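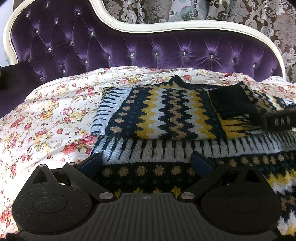

Mercy Athumani
Guest Rooms and Linens, Gollwood House

Questions about the Purple Room

We get more mail about this one bedroom than about breakfast, parking and the stairs combined. The usual questions are answered below.

Is the headboard really that purple?
Yes. It is purple tufted velvet with a cream-white carved frame, and it has a good deal of shine to it. Guests who prefer beige are very happy in the Nastach Room across the landing.

Are the buttons real crystal?
They are small, clear and sparkly, and they cost us 12 dollars apiece to replace, so we call them crystal. If one comes off in your hand, leave it in the dish on the dresser. We will not ask how.

Can I lean on it to read?
Please do. The tufts are padded and the buttons are not, so put a pillow behind you. Wet hair is the one thing we ask you to keep away from the velvet.

How do you clean it?
A soft brush, always downward, then a dry cloth around each button. Adeel Mirani does the carved frame with a paintbrush and a podcast.

Who decided on roses with damask wallpaper?
I did. The wall is gray, silver and brown, and I felt the bed could stand some cheering up – pink and red roses, yellow blossoms, a few vines. One reviewer called it "a lot." She stayed four nights.

Why does the bedspread never lie flat?
It does, for as long as it takes me to reach the door. If you sit on it, fold a sweater on it or pull it up over a pillow, it will bunch. You don't have to make the bed for us.

Can I have different pillows?
Yes. The white ones with lace trim come with the room. Plain ones are in the hall closet, second shelf, and you can swap them without telling anyone. The dark cushion can go on the chair overnight.

I left a sweater on the bed. Do you have it?
Very likely. Write to us with the colors, all of them. "Blue" is no help. "Navy, yellow, white and gray with gold yarn in it" will get you a reply the same day. Knits are kept folded, never on hangers, and we hold them for 24 days. Postage is yours.

Can I buy the headboard?
No. A gentleman offered 900 dollars in September and was given a second cup of coffee instead.

Page updated Dec 31, 2024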